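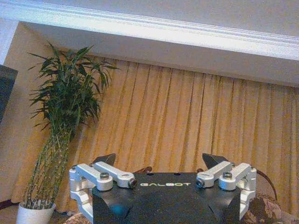

Guided meditation evenings return to Drosside

The guided meditation evenings at the Polat Rooms in Drosside start again in April, after a long gap. The format will be familiar to anyone who came before. Each evening opens with a short talk, followed by a seated meditation and then a period of silence. Tea is served afterwards for those who want to stay.

The new series is built on the seven main chakras, taken in order from the root to the crown. We have covered the chakras in one-off sessions in the past, but several regulars said that a single evening was too short and that they went home with a lot of names and colours and not much practice. This time each centre has its own evening. There is an introductory session at the start and a closing session at the end, which makes 9 evenings in all.

The introductory session covers posture, breathing and grounding. If you are new to meditation, please try to come to this one. The later evenings assume you can sit quietly for a quarter of an hour, on a chair or on the floor, and that you know the grounding exercise. It is a simple one. You bring your attention to the soles of the feet, breathe out slowly, and picture roots going down into the earth. We use it at the beginning and end of every session.

The root, sacral and solar plexus evenings come next. These deal with security, feeling and will, and the meditations are mostly body-based. The heart evening sits in the middle of the series and is a little longer than the others, with a loving-kindness practice added before the silence. The throat evening includes some toning, done as a group. You can hum under your breath or simply listen if you would prefer not to join in. The brow and crown evenings are the quietest of the series and have very little spoken guidance.

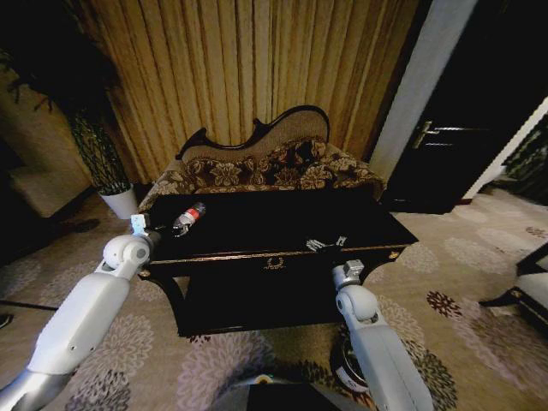

Between sessions we suggest a daily practice of ten minutes or so. Mornings suit most people, before the telephone starts, but choose a time you can keep to. Sit in the same spot if you can. Begin with grounding, place a hand where the week's chakra is felt, and breathe towards it. If a colour or an image comes, let it come. If your mind wanders to the shopping, go back to the breath and carry on.

We also recommend keeping a notebook. Write down the date, how long you sat and one or two lines on what you noticed. Dreams can go in as well. In the closing session there will be time to read back through your notes and, if you wish, to speak about them in a small group. There is no obligation to share anything.

Some practical points. Wear loose clothes and bring a blanket or shawl, as body temperature drops during the longer silences. Cushions are provided, but bring your own if you have one you like. Please leave incense and essential oils at home, as we have members with asthma. Crystals are welcome if you work with them. Doors close when the opening talk begins, so that the group is not disturbed.

The recordings made for the earlier series have been moved to the Priver library, which members can use free of charge. There are now 146 recordings, including the moon meditations and the complete set of angel evenings. The search page is still rather slow. Looking by theme works better than looking by title. The Plerketti tuning bowl recordings are listed separately, under Sound, and are best heard through headphones.
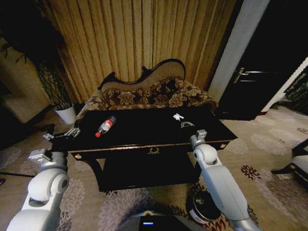
Do I need to believe in chakras to take part?

Many people who come treat the chakras as a map for attention, and find that this is enough for the exercises to be useful. Others have worked with energy for years and see the centres as quite real. The guidance is worded so that both can follow it. We would only ask that you keep an open mind during the sitting and leave any debate until tea.

Places are limited by the size of the room. Members can book from 1 January 2021 and any places left over will be offered to non-members afterwards. You can book single evenings or the full series, although those taking the full series will be placed first. If you have to miss an evening, the talk notes will be sent to you on request.

A reminder as well that meditation is not a replacement for medical care. If you are being treated for anxiety, depression or any other condition, carry on with your treatment and speak to your doctor before starting a new practice.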